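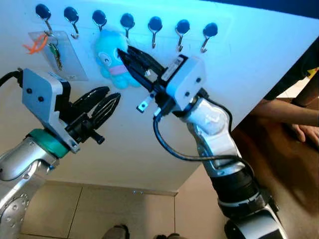 Hooks, hangers and small tidying: where we stand

Progress report, household chores project
Prepared by Lise Kowalchuk for Ginette Paquette, Clalotell Fund
March 23, 2023

Dear Ginette,

Thank you for your patience with this one, and for the kind note you sent along with the second payment. You asked for a plain account of whether the machine can do ordinary chores yet, written so that your board can read it without a glossary, and I will do my best, though you know I tend to wander.

The short answer is that it can do some of them, slowly, on a good day. The longer answer takes up the rest of these pages.

Since November we have put most of our effort into hanging things up and taking them down again. It sounds like a small matter, I know, but when we went through the homes and the two shops in the Zidwood survey, hooks were everywhere: keys by the door, badges on a board, a child's toy waiting for its owner. We set up a tilted white panel with a row of black magnetic hooks and have been working through whatever people would really put there. Keys and a clear card holder share one hook, and a light blue plush octopus with a pink band around its middle has another. The octopus has become a great favorite with visitors, and I have had to ask twice for it to be put back!

Between November and the end of February we logged 343 attempts at taking an item off a hook or putting one on. Soft toys are the kindest to us. They give a little when the fingers close, and being slightly off to one side does no great harm. Keys are a good deal harder. They swing, they turn, they catch the light, and when they share a hook with something else the machine has trouble deciding where one item stops and the next begins. Clear plastic is hardest of all, and I would rather tell you so now than have you find out at the spring visit.

The magnetic hooks have given us trouble of their own. Pull a little too hard and the whole hook slides or comes away with the item, which a person would feel at once and correct without thinking. Our arms are only beginning to notice this. The Starkus software, which we switched to in January, handles it better than the old setup did, and I am hopeful, but we still keep a colleague close by for every session and I don't see that changing this year.

On the shop-floor side there is less to report. The Dvorak store was good enough to lend us a back room for 4 days, and we tried restocking a peg display with packaged goods. The machine managed the front of each peg nicely and then lost its way once the peg was nearly full. A shop worker did the same display in a few minutes while chatting with us about her garden, so I don't think anyone there is worried about their job.

Spending is in line with the plan, apart from replacement finger pads, where we have used up 14 sets and budgeted for fewer. I would like to move a little money over from travel to cover the next batch, if you are agreeable. Moving the workshop out of the old 1912 building cost us nothing beyond some sore backs and a week of lost time, and the new room has a level tiled floor, a real blessing after the boards we used to work on.

For the next period we plan to stay with the panel a while longer, with more than one item to a hook, and then go on to coats and bags, which several of your board members asked about. Laundry will have to wait until the fall, I'm afraid. I know that will disappoint some people, and I would be glad to talk it over by phone before your meeting.

The attempt logs and the budget sheet will follow separately. Please let me know which week suits you for the visit, and whether you will need a parking space.

With warm thanks from all of us,

Lise Kowalchuk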